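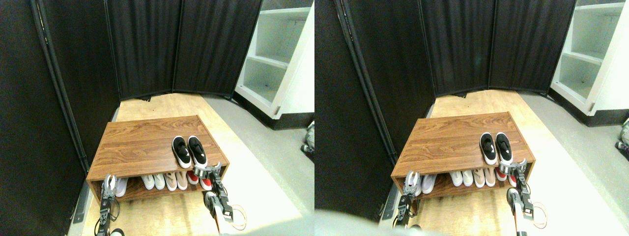 Entryway Shoe Racks: Frequently Asked Questions

Applies to the Domen low rack (open box, one lower shelf) and, where stated, the Ullura two-tier version. Last revised 2022-09-15. Assembly instructions are on a separate page.

SIZING AND CAPACITY

How do I work out how many pairs will fit on the lower shelf?

Measure the inside width of the shelf between the two side panels. Then measure your widest pair side by side at the broadest point, with the shoes touching. Divide the first figure by the second and drop the remainder. Running shoes and padded sneakers take up more width than sandals or slip-ons, so a mixed row usually holds more than the calculation gives.

Can shoes be stored on the flat top?

Yes. The top panel is rated for a load of 20 kg, spread evenly. One or two pairs of everyday shoes are well within this. Place them parallel with the toes facing forward, and keep the soles fully on the panel. Shoes that hang over the front get kicked.

Can I sit on it?

No. The Domen is a rack and has no center support under the top. If you need a seat for putting on shoes, see the Pruteo bench, which has a cross rail and a different load rating.

Will high-tops or ankle boots fit underneath?

Most high-tops do. Ankle boots depend on the shaft. Measure the boot standing upright and compare it with the shelf opening listed on the product page. Laying boots on their sides is possible but creases the leather at the ankle. Tall boots belong elsewhere.

My shoes stick out past the front of the shelf. Is this a fault?

No. The shelf depth was set for a low profile against a wall. Larger sizes will project slightly. If the projection is a problem in a narrow hallway, turn alternate pairs around or move the largest pairs to the top.

ARRANGEMENT

Toes out or heels out?

Toes out makes pairs easier to tell apart when several are the same color. Heels out makes them easier to pick up, as the heel collar is the natural grip point. Either is acceptable. Mixing the two in one row saves a little width, but pairs get separated more often.

What should go on top and what should go below?

Put the pair in daily use on top and the rest below. Fengying Pan, who handles our fitting advice, suggests the right-hand end of the top for right-handed users, with the left-hand end kept clear for a key tray. Swap the ends if the door opens on that side.

Should light-colored shoes be kept apart from dark ones?

Only if the soles are dirty or the uppers are new. Unwashed dye can transfer from red or navy fabric to white canvas under pressure, particularly in humid weather. Leave a finger's width between them for the first few weeks, or put a pair of neutral slip-ons between the two.

How do I stop the row from getting untidy?

Keep one space free. A full shelf forces people to lift one pair over another, and the shoes end up on the floor in front.

FLOORS AND PLACEMENT

Is the rack safe on a wood floor?

Yes, with the felt pads fitted. Four are supplied. Replace them when the felt is compressed or has picked up grit. Lift the rack to move it. Dragging will mark a soft finish, pads or not.

My floor changes material near the door. Can the rack straddle the join?

Place it entirely on one surface. Even a small height difference will rock an open box frame and loosen the corner fittings. If there is no choice, shim the lower side and check the fittings once a month.

Can I put it against a curtain or fabric divider?

Yes, but leave a gap of 19 mm or more behind the rack. Fabric pressed against the back holds moisture and collects dust at the hem. Folding dividers also need clearance to open and close. Do not lean the rack on a divider for support.

CARE

How do I clean the finish?

Wipe along the grain with a damp, well-wrung cloth and dry it straight away. A drop of dish soap is fine for scuffs. Do not use:
 – scouring powder
 – ammonia-based glass cleaner
 – silicone polish (the top becomes slippery)

Can I put wet shoes on the rack?

Let them drip on a mat first. Standing water left overnight can raise the edge of the finish. If wet shoes are unavoidable, put a boot tray on the top panel and empty it daily. No tray is made for the lower shelf.

The corner fittings have loosened. What do I do?

Empty the rack, set it on a level floor and tighten each fitting a quarter turn at a time, working diagonally. Stop when it is snug. Overtightening strips the insert, and a stripped insert is not covered.

ORDERS AND PARTS

Are the walnut-brown panels interchangeable between models?

The side panels are. The top panels are not – the Ullura top is drilled for an additional tier. Quote the model name when ordering.

Where are spare parts shipped from?

Wihongi. Orders placed in August may take longer because of the annual stock count. For missing fittings, write to Farzad Ghorbani in parts and include the number printed on the carton.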